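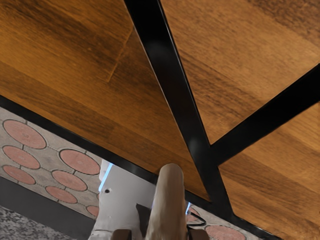 I almost didn't drive out to the Lilleck open day on January 8, 2022, and I'm so glad I did! It was 13 miles on a road that hadn't been plowed very well, and my sister had backed out at breakfast, so I went by myself with a thermos and a bad attitude. The first thing they sat us down for was the simulator, which is where their robots get most of their practice before anybody lets them near a real bench. Everything in it is computer made, and I kept forgetting that. The wood has streaks and seams in it, and the black bars lying across it have a shine I wanted to wipe my sleeve on. There's even a patterned floor with reddish-pink ovals, like the patio at my old apartment. The arm comes up from the bottom of the picture with one long tan finger, and I will admit I leaned sideways in my chair to see around it.

Our guide was Tumaini Mbwambo, who talks fast and laughs at his own software, so we got along great. He told us the simulator is called Hosumari inside the company and that the first version took them until July to get running at all. A kid in the front row asked if the robot knows it's in a simulator. Tumaini said no, and then he stopped for a second and said he'd have to think about how to answer that better.

He also talked a good while about surfaces. Shiny black stuff is hard for a robot's cameras, because a reflection can look like an edge or like a whole different object (I walk into glass doors, so I had sympathy). They change the lighting and the wood and the floor over and over, and the robot has to keep up. One batch of practice runs they'd finished over the holidays was 846 tries. I asked how many of those went well and he said "enough," with a grin, and moved on to the next slide.

After that we could go up close to the monitors, and I parked myself at one with a view from right above the gripper. Two glossy black bars come together near the top like an upside-down V, and the rounded part of the gripper at the bottom has a texture like a knit hat. I said so out loud and the woman next to me said she'd been thinking sock.
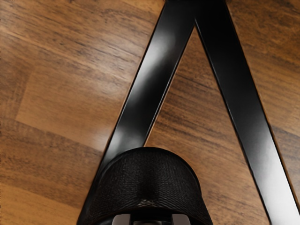

Getting there and what to know

Parking is behind the Yang building, not in front, and the sign is easy to miss. Coffee was free, cookies were gone early. They run 3 tours a day and the middle one was packed, so go in the morning if you can. More than 2000 people signed up for the mailing list, Tumaini said, so register as soon as the email comes. The Talter room upstairs has the real arms in it, but it was closed for wiring when I went. I'm hoping for the summer one. Bring a sweater, it's chilly in there.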